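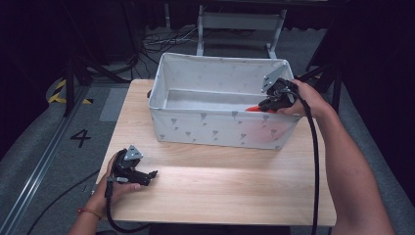
Fabric bin with the little gray flower print, open top, on one of the light wood tables.

Got to the Trisel mill open house in March, doors at 10, me and Lorne Beaulieu in his truck. Lot was full already so we parked by the feed store and walked back. Cold. Free coffee inside the door, and decent, out of a big Urnex pot that somebody kept filling.

Quick notes before I forget it all.

You sign in, get a paper badge and a pair of foam earplugs, and they send you off in groups. Ours was led by Thomas Lombardi, who has been on the print floor forever and talks fast. Missed maybe a third of it over the noise. He starts you in the yarn store, racks up to the ceiling, and then the looms. They run 40 of them and most were going. You feel it in your teeth. Lorne put his earplugs in and didn't take them out until lunch.

The cloth is mostly cotton canvas, two weights. The heavy one goes to bags and bins, the lighter one to curtains and chair covers. Lombardi pulled a fold off a roll and let us all rub it. Stiff before washing, he said they wash everything that's going to be sewn in house or it shrinks on the customer. Somebody asked how much it shrinks and he said "enough to get a phone call."

Print room was the best part by a mile. Still screens here, flat ones, on a long table, and a newer rotary line next to it for the big orders. Small repeats are harder than big ones, I didn't know that. If a big leaf is off a hair you don't see it, but with a tiny flower every row shows. They keep a book of every pattern since the place opened, 1,444 of them, numbered in pencil. We got to turn the pages. A lot of brown in the seventies. Lorne found the curtains from his mother's kitchen, or he swears he did.

Gray is apparently the big seller now. Gray on white, small prints, nursery stuff and closet stuff. Lombardi did not seem thrilled about it but said it pays for the odd colors.

Sewing floor next. Shorter stop, they were on break for part of it. Bins get a stiff panel slid in on each side and the handles are sewn on last. Watched one lady do a whole side seam in the time it took me to find my pen. The Iden line (thats their house brand) is cut here too. The Buthelezi wall cloths are only finished here, the printing is done by the family that designs them. Really nice, deep blues. Pricey.

Lunch was chili and cornbread in the loading dock, 2 bucks a bowl. Roughly 200 people through by then going by the badges, more kids than I expected. They had a stamping table for them with potato stamps and fabric paint. Paint everywhere.

Remnant sale in the back from 1 o'clock. GO EARLY. The good canvas was gone in minutes and people were not polite about it — I got three yards of a green stripe and a bag of offcuts for quilting. Lorne bought nothing and then carried mine.

Didn't get to the dye house, that tour filled up befor we signed in. You need a seperate sticker for it, ask at the desk first thing. Closed shoes only in there too.

Bathrooms are upstairs past the office. Next open house is supposed to be in the fall, date goes up on the board at the mill store.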